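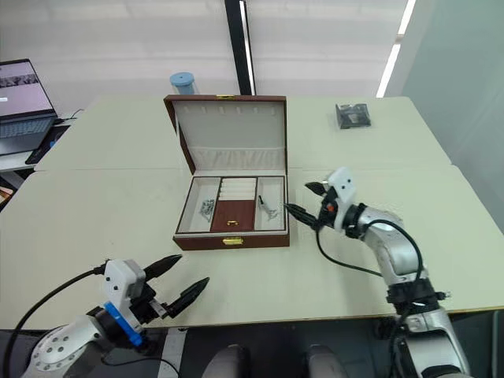
Jewellery insurance: is a valuation worth paying for?

tallowbridge
Posted Saturday
Home insurance is up for renewal with Gumano and they now want a "professional valuation" for any jewellery over 200 pounds per item. The cheapest I've found is Bristier, who want 100 pounds for up to five pieces. Most of what I own is silver and worth very little. Is this a racket or am I missing something?

penny_under_mat
Racket. The valuer puts a big number on it, your premium goes up, and when you claim they offer you vouchers anyway.

Kestrel4
Disagree with penny. My aunt's ring was valued at 2,288 and when it went missing they paid out the lot, in money. Without the paper she would have been arguing about it for a year. Read the policy though, mine says the valuation has to be redone every three years.

penny_under_mat
And who paid for the valuations every three years? Add that up.

Kestrel4
She did, and it still came to far less than the ring.

tallowbridge
Mine isn't rings like that. Chains mostly, and a few bits from my gran. I've started clearing the table so I can do my own list before I ring anybody.

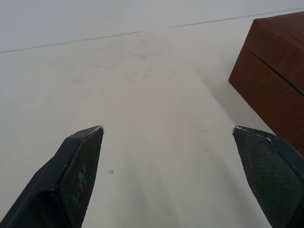
Plain white top, with the box already out

marrowfat
A home-made list is fine for anything under the limit. Weigh the silver on kitchen scales, write down the hallmarks, keep receipts if you've got them. I wouldn't pay anyone to look at a thin chain.

oldsalt_prem
Kitchen scales are hopeless for a thin chain. Mine won't register anything under five grams. There's a stall in Premthorpe market that weighs silver for nothing, though he does then try to buy it off you.

marrowfat
I bet he does. At scrap price.

tallowbridge
Already had one of those round. Wouldn't give me a figure in writing, which told me enough. What background do people use? I've read black cloth, I've read white, and one site swore by blue card.

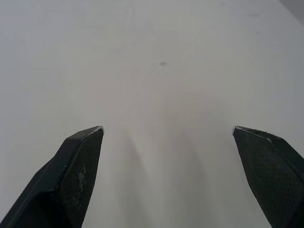

The white again, mostly bare. Is this too pale for silver?

Kestrel4
Darker for silver, I'd say. The marks matter more, get close to those.

penny_under_mat
Nobody at an insurance company has ever turned down a claim over the colour of a tablecloth. They turn it down because you left a window open.

oldsalt_prem
That one happened to me. Small window, downstairs loo. A cat couldn't have got through it.

tallowbridge
OK, going with the list. Part of the silver below.

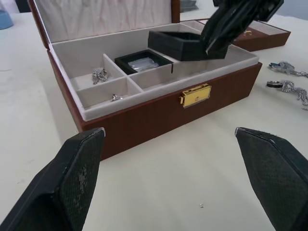
Lid up, silver chain in the top left, small piece underneath

marrowfat
Can't see you needing a valuer for that, but I'm going by one picture. Does Gumano count the box and contents as one item? Some do, and then you could be over the 200 without knowing.

tallowbridge
Asked. Two different people, two different answers. I've requested it by email.

Kestrel4
Try Campbell for a quote while you wait. They only wanted a list from me.

penny_under_mat
They all only want a list until you claim.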